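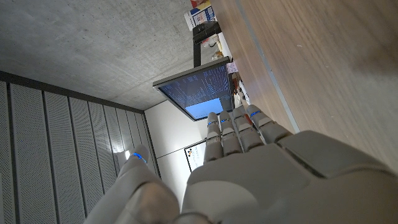
Stijn Dekker

The Bretden work table was reviewed for the Vesten study center over a period of 14 weeks, ending in April. The center required a surface that could hold a computer monitor and leave space for paperwork, and that could be wiped down daily by staff.

The top has a warm, medium-brown wood grain with fine lighter streaks. A thin pale gray band runs along the edge. In appearance the table suits a shared office as well as a reading room, and the grain does not draw attention to small marks. Fingerprints were seldom noticed during the review period. Pencil came off with a damp cloth; ballpoint ink required a second cleaning and left a faint trace in one place.

The table was delivered by Vermeulen under catalog number 3018. Assembly took two members of staff 40 minutes. The printed instructions are clear up to the fitting of the legs, at which point the drawings become too small to read comfortably. Purchasers are advised to request the larger sheet, supplied free of charge.

In daily use the top remained steady while typing. Some movement was felt when a user leaned on one corner, and tightening the bolts after the first month reduced it. The edge band stayed firmly attached throughout. Its corners are a little sharp for users who rest their forearms there for long periods, and a softer profile would be welcome.

At $240, the table costs more than the Honari model previously used at the center, which has a thinner top and scratched easily. The Bretden is recommended for offices and study rooms. It is less suitable for workshops, as the finish is not intended for glue or solvents. Replacement bolts may be ordered separately from Vermeulen.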